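4.2 Home drying and fabric wear

The lab washes (4.1) tell us what the machine does to a dyed cotton. They say little about what happens after, at home, where clothes get dried on a rail, over a door, on a radiator, in full sun on a balcony. So we asked households in Prestevport to keep a drying diary. Entries ran from January until 27th February. 70 households started. Drop-out was low and is covered in the appendix.

Each household got the same diary sheet. Where the item was dried, how long, window open or shut, heating on or off. Also whether it was ironed. We did not ask for washing temperature in the first version of the sheet, a mistake, and added it after 8 days. Entries before that are left out of any comparison that uses temperature.

Radiator drying was far more common than we expected. It was also the habit people were least willing to change. Several wrote that they had no outdoor space, or that the stairwell line was always full. Drekix, the newer housing area on the north side, has shared drying rooms in the basement, but residents there used the radiators just as much. Reasons given: the stairs, the smell, things going missing. One household kept a very full record of a single bedsheet and nothing else. We kept it in.

Color loss was scored by eye against a printed card, 5 steps from "as new" to "badly faded". Two scorers, working apart, same lamp. Where they disagreed by one step we took the lower score. Where they disagreed by more the item was scored again the next morning. Reds and pinks gave the most trouble, scorers tended to drift apart on them late in the day, and we would now limit these to morning sessions. The card itself also fades, a bit, and should of been replaced halfway through.

Seams are a seperate issue. A seam holds water longer than the flat cloth next to it, so on a radiator the flat part is dry and hot while the seam is still damp. Wear along the seam edge was scored on its own line for this reason. Pockets the same. Items were laid flat for scoring and not hung, as hanging pulls the seam straight and hides puckering (Figure 6).

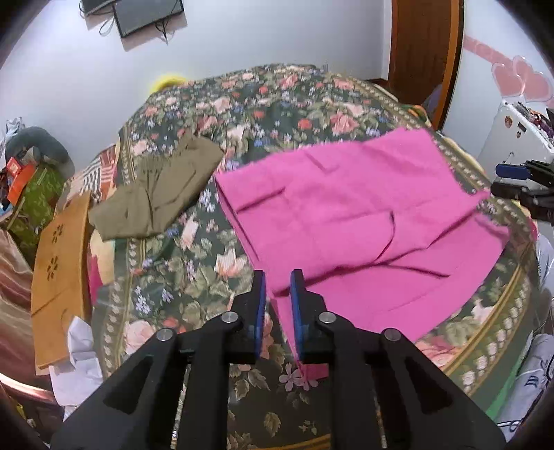
Figure 6. Folded magenta-pink garment on a bed, seams visible.

The Sarar method, used in most of the older work, scores the whole garment as one. On our items that gave a better result than the cloth deserved, because a large flat panel in good shape outweighs a worn edge. We report both. The Chu index does split seam from panel but needs a cut sample, no good for clothes people want back.

Total diary entries came to 3000 after cleaning. Most of what was removed was double entries, the same wash written up by two people in the home. A few had no drying place filled in. These were dropped and not guessed. Results by drying place are in 4.3, ironing is left for 4.4.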